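Linska gets its first paying customer after a long hustle

Linska, the scheduling software startup that was down to its last month of rent in December, has signed its first paying customer. The deal is with Kilelton, a regional chain of garden and hardware stores, and it covers shift planning for every store the company runs.

Not a giant contract. Neither side would give a dollar figure. But it's a real one, with a signature and a start date, and for a company that has lived on savings and one small check from Kilov, the seed fund, it changes the math quite a bit.

The product is simple enough to explain in an elevator. Store managers put in who can work and when, the software builds the week, and workers swap shifts on their phones without calling anybody. Plenty of companies sell something like it. Linska's pitch is that it works for stores where half the staff is seasonal and the manager is also on the register.
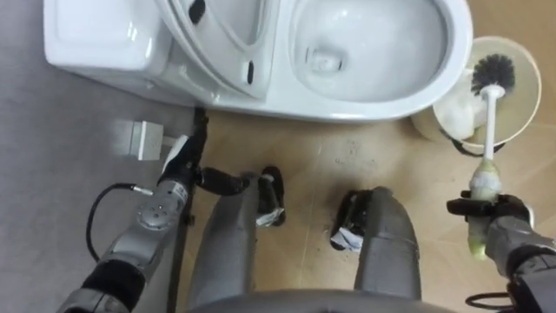
Getting in the door took most of a year. The founders cold-called Kilelton's head office, got nowhere, and then started showing up at stores instead. They'd ask for the manager at opening time, 7 a.m. in most places, before the first contractors came in for lumber. Most said no. A few let them sit in the break room and look at the paper schedule taped up by the coffee maker.

That schedule, by the way, went back a long time. Kilelton had been using the same printed grid since 1994, with new names penciled in and old ones erased until the paper wore thin. One manager kept hers in a plastic sleeve.

The startup ran a free trial in 2 stores over the spring. First week was rough. The app sent the swap alerts to everyone, including people who had quit, and one store ended up with no cashier for an hour on a busy morning. Linska fixed it overnight and had somebody standing at the store when it opened the next day, with an apology and a stack of printed backups just in case.

That seems to have been what sold it. The store managers talked to other store managers, and by summer head office was the one making the calls.

Kilelton says it looked at one other vendor, Kaewsai, a bigger outfit with a full payroll package. Kaewsai's offer came in cheaper per worker but wanted a long commitment and a setup fee up front. Linska asked for neither, which some people close to the deal think was a mistake – the company will be paying for the rollout out of its own pocket for a while. 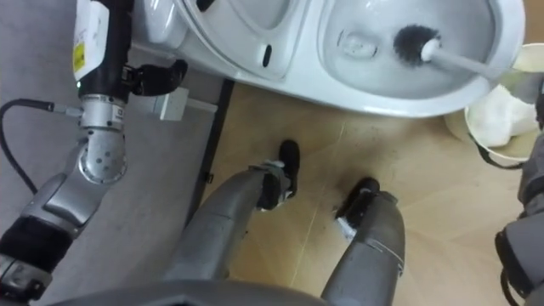
The rollout starts next month and should reach all 1196 of Kilelton's hourly workers by the end of the season. Linska has 4 employees. The company says it will hire for support first and sales later, wich is the reverse of what most investors like to hear.

Kilov, for its part, isn't complaining. The fund put in its money before there was a working product and has been asked more then once whether it regretted it. It now says it will take part in a second round if there is one, though no terms have been set and Linska says it isn't in a rush to raise.

There are open questions. One customer is one customer. If Kilelton has a bad year, or a new boss with a favorite vendor, Linska is back in the break room with the paper schedule. The contract can be ended by either side with short notice. And the stores in the north of the chain's territory have spotty phone service, so the swap feature may need a text message version before it's much use up there. Linska says that's being built. No date.

Then there's the matter of the price. Kilelton got an early customer discount of up to a third off, locked in until renewal. Good for getting a name on the website, not so good when the next chain asks for the same thing.
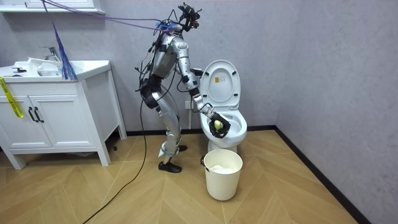

Kaewsai said in a short emailed reply that it wished both companies well, that it was still talking with several retailers in the same area, and that low prices and no setup fee are easy to promise when you only have one account to look after. The company added that its own offer to Kilelton remains open.

Linska didn't want to get into that. It did say that two more chains have asked for demos since word got around, one of them in pet supplies, and that the founders plan to do the first visits themselves. In person, before opening.

The free trial stores move over to the paid version first. The rest of the chain follows by district, starting with the southern stores.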